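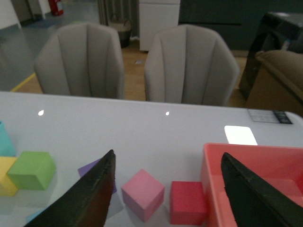 Keeping Good Papers After a Police Stop or a Complaint: Tips for the Kitchen Table

My cousin Vangelis Fragkou was stopped by the police on his way home from work, and later he wanted to make a complaint about how the officer spoke to him and pushed him against the car. He had the truth on his side, I believe, but he had no papers. The ticket was in the glove box, the doctor's note was in a jacket, and the names of the two witnesses were on a napkin that went through the washing machine. Since then I keep a small box at home for such matters, and I have helped four families from our street to make the same.

I am not a lawyer. These are household tips only.

The box

Take a box with a lid that closes well. Mine is a Surar document box, letter size, and it cost me 26 dollars. A shoe box is also fine if your closet is dry. Do not keep it in the kitchen cabinet above the stove, where the steam makes the paper soft and the ink on store receipts goes away very fast.

Write it the same evening

Sit down before you sleep and write what happened, in the order it happened. Put the time, the street, the weather, the number of the patrol car, the badge number if you saw it. Write the words that were said as near as you remember them, also your own words, also the ones you are not proud of. If you do not remember something, write "I do not remember." Leave a wide margin. When a new thing comes back to you the next morning, add it in the margin with that day's date and do not erase the old line.

I use a plain notebook with sewn pages. From a spiral one the pages fall out, and then somebody can ask what was on the missing page.

Clothes

If a shirt was torn or has blood on it, do not wash it. Let it dry on a clean hanger, away from the sun, then fold it in a paper bag and write the date on the outside. Plastic holds the damp and you will get mold. My neighbor Loukia Andreadis learned this with her son's sweatshirt – she put it in a freezer bag in July, and after two weeks it was all gray spots.

Photos and video

Copy the video from the phone to a memory stick the same day, and then make a second copy which stays in another house. Do not cut it or make it brighter. My own folder had 451 pictures in it, mostly of my garden, and it took me one whole evening to find the 59 I needed. So make a separate folder and give it a clear name, for example the street and the month.

Bruises change color. Take a picture each morning, at the same window, with a coin beside it for the size.

Letters

Keep the envelopes also, the postmark is on them. When you send the complaint form, send a copy and keep the signed original, unless the office asks for the original in writing. Ask for a stamped receipt. Vangelis paid over 700 dollars for the doctor and the towing, and only the bills he still had could go on his list.

Glue for labels: a glue stick is better than tape, which turns yellow and lets go in two or three years.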